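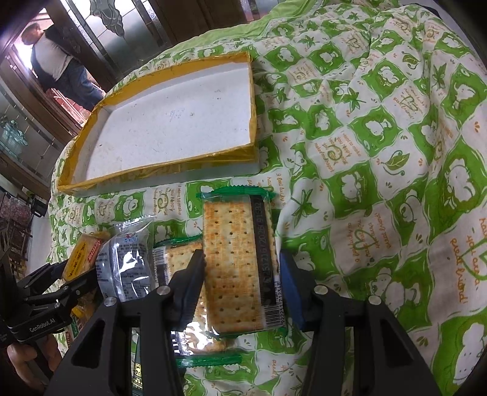
Jan 31, 2025
By Châu Hoàng

My aunt Tươi kept her snacks in a shallow tray, and the tray lived in whichever room she was sitting in. That evening it was in the room with the green and white cloth, and she wanted it put in order before Hòa arrived.

"Crackers together," she said. "The salted egg yolk biscuits you put where he can reach them."

"He is thirty. He can reach everything."

"Put them near."

I took the packets out one after another. The film made its small noise in my fingers. I had not seen my cousin since September, when he left to work in Sirano and we quarrelled over who should stay with her. He sent one message after that, and I did not answer it. 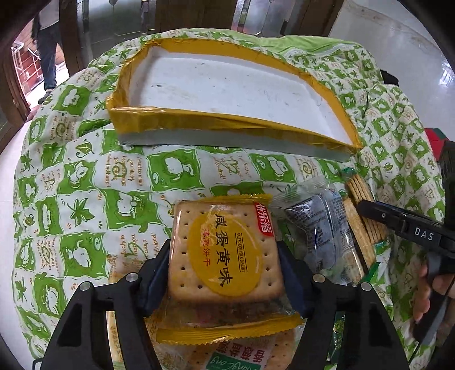 "You are squeezing it," said my aunt. "He doesn't want crumbs."

I put the biscuit down. She turned it over so that the name was on top, and then she moved it a little to the left, and then back again.

"Did he say he is hungry?" I asked.

"He said he is on the bus."

We heard the gate. She did not get up. She pushed one packet across the cloth to me, and one to the empty chair beside mine, and told me to go and open the door.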